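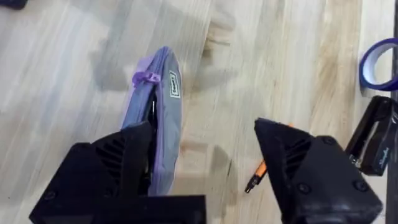
Zip on soft pencil case sticks at the curve

I have a fabric pencil case with a rounded end and a zip that follows the edge. It opens normally along the straight side but sticks at the bend, and on Saturday it jammed twice. The fabric is sound. Can the zip be freed, or does it need replacing?

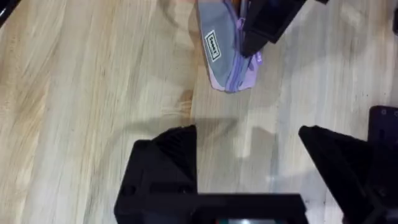

Grey and lavender case, zip side to the right.

Posted from Boltthorpe

Jirnex

Check the lining first. On a curved zip the lining bunches on the inside of the bend and gets drawn into the slider.

Empty the case. Hold the lining flat with a finger inside and move the slider back 5 mm at a time, pulling in line with the teeth. Do not pull upwards on the tab. Once it is free, rub a graphite pencil over both rows of teeth, run the slider 2 or 3 times end to end and wipe off the excess.

If the teeth part behind the slider after that, the slider is worn. Squeeze its rear edges slightly with small pliers, one side and then the other. Too much pressure will crack it.

To stop it recurring, stitch the lining down 5 mm from the tape around the bend.

Ekpo

Candle wax works too. Mine was fine after that.

Iltent

Graphite marks pale fabric. On lavender I would use a dry white candle or clear zip lubricant, applied to the teeth only. Agree about the lining.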